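Your success rate is a property of your reset

Every few weeks someone sends me a results table from a bimanual manipulation project and asks whether I'm impressed. Usually I scroll past the table and go looking for the paragraph about how the objects were put back between trials. Half the time it isn't there.

I write evaluation tooling for a living, so take this as the complaint of a man who sells hammers. But I have come to think that most of what we call policy improvement in tabletop packing work is improvement in how neatly somebody lays out the table.

Take the Lorkeo stack, which plenty of small labs now run because the installer works and the logging is decent. The demo task everyone copies is the simple one: open case, small object beside it, pick up the object, put it in the case. The default evaluation script asks for 18 trials. A person presses a key, the policy runs, a person presses another key for success or failure. The script prints a percentage to one decimal place. One decimal place, from 18 trials! One flipped trial moves the number by more than five points, and I have read release notes celebrating less than that.

Gayan Patwary, who maintains a fork of it at Wilgate, tried something I wish were standard. He kept the same checkpoint, changed nothing in the controller, and had two colleagues run the evaluation separately, 100 trials each. They disagreed badly. One of them had been setting the cup down where the gripper could come in along its favorite diagonal. She wasn't cheating. She had watched the training data and her hands had learned it too. 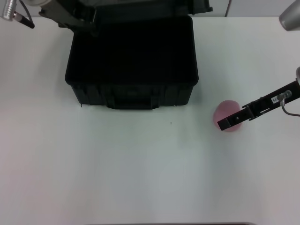
The software could catch this. The starting pose of every object is in the first image of every episode, and any segmentation model from the last few years will give you a usable blob for a cup on a plain table. Plot the blobs for training and for evaluation on the same axes. If one cloud sits inside the other you have measured interpolation, and you should say so. I've asked for this plot in reviews and been told it was out of scope.

The perception people have their own version. Open black containers are miserable for depth sensors, the inside comes back as holes or nonsense, and so the fashion is to drop depth and let the network sort it out from color. Fine. But then the planner has no idea where the floor of the case is, and the release height is whatever the demonstrations happened to use. Swap in a shallower case and see. Leszek Wróbel did, at Parisi, and his write-up is the only one I know that has a section titled "Dropped from too high."

Renata Dudek has argued with me about this, in public and at length. Her position is that narrow evaluation is how every field starts, and that if we demanded broad coverage on day one we'd have no working systems to criticize. I grant her the first half. My trouble is with what happens on day two, when the narrow number gets pasted into a slide and the word "packing" has replaced "one cup, one case, one table." Her dataset has 2233 episodes in it. I would trade most of them for 42 where someone had been told to put the object somewhere annoying.

There is also the matter of the retry. Several of these runtimes will quietly reopen the fingers and go again if the grasp check fails, and the scoring script counts the episode as a single success. Maybe that's what you want from a product. It is a terrible thing to hide from a person comparing two policies, and in the version I have installed the retry limit lives in a config file that isn't saved with the results.

So log the retries, save the config, and publish the starting poses. If the percentage survives that, send me the table again and I'll read it.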